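# Nandcombe sets budget for second sorting cell

Returns center plans an August purchase

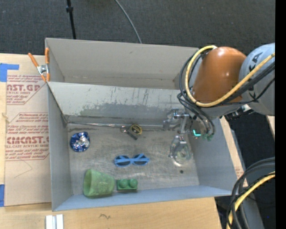 Glenys Sedgwick

29/03/2021 — The Nandcombe returns center in Claltville will ask for bids next month on a second robot sorting cell, operations manager Stuart Wainwright told staff in a planning note.

The center handles mixed small goods, and the first cell works from a divided metal bin. Items such as sunglasses, plastic cups and toy blocks go in together, and the arm has to pick each one out. Clear objects and crumpled foil are on the test list as well.

Wainwright's note puts the gripper budget at $3767, with another $1650 for spare cables and connectors. The arm itself will be leased over five years. Two suppliers, Skurneck and Ferrand, have been invited to quote, and both must run the same 16 test items before a price is discussed.

"We bought the first gripper from a catalog page," said Beverley Pickering, who handles purchasing. "This time we want to see it pick up our stuff before we sign."

Tharun Shetty, who runs the current cell, asked that the bin be part of the order. He wants a replacement floor panel priced separately — the metal gets scuffed, and a full bin costs more than the center wants to spend each year.

Installation is planned for August. Staff training is not in the equipment budget and will come out of the site's general fund. Questions about the bid papers should go to Pickering.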